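Estness Admin Bulletin
May 2018

Scheduled jobs: moving off the old task server

The Janda file server has been running our nightly cleanup jobs since it was set up. Those jobs are moving to a new host, Mokoena, and the old scheduler will be switched off in September. If you own a batch file or script that runs overnight, please read the notes below.
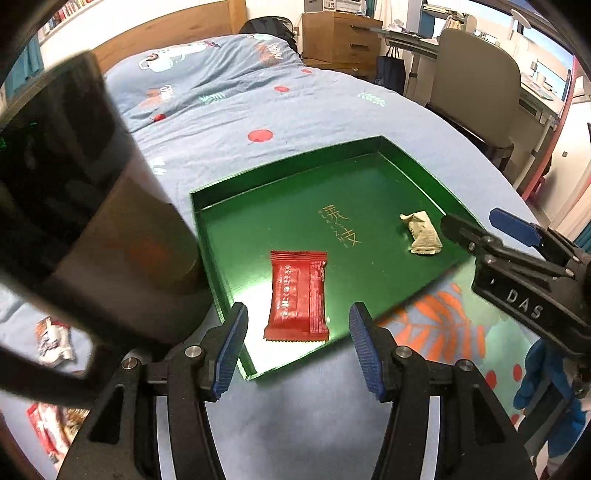
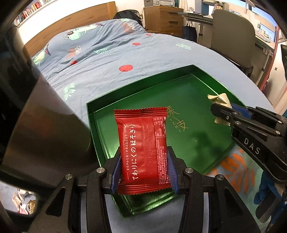
What changes for script owners

Each job needs an owner and a service account. Jobs that still run under a personal login will not be copied over. Request a service account through the Sturkska help desk form and allow 2 working days.

Mapped drive letters do not exist on the new host. Replace them with full network paths, including in any config files the script reads. We found 17 scripts that still point to drive letters, and their owners have been sent a list.

Log files are limited to 2000 lines. Older lines are dropped when the job starts. If you need a longer history, write to the shared log folder and clear it out yourself.

Testing

Run your script by hand on Mokoena before you ask for it to be scheduled. Use the test folder, which holds 200 sample files with the same naming pattern as the live ones. Check the exit code as well as the output. The scheduler treats anything other than zero as a failure and will send mail to the owner.

Start times

Please do not pick midnight. Backups start then and the disks are slow until they finish. Any time after 2 a.m. is fine.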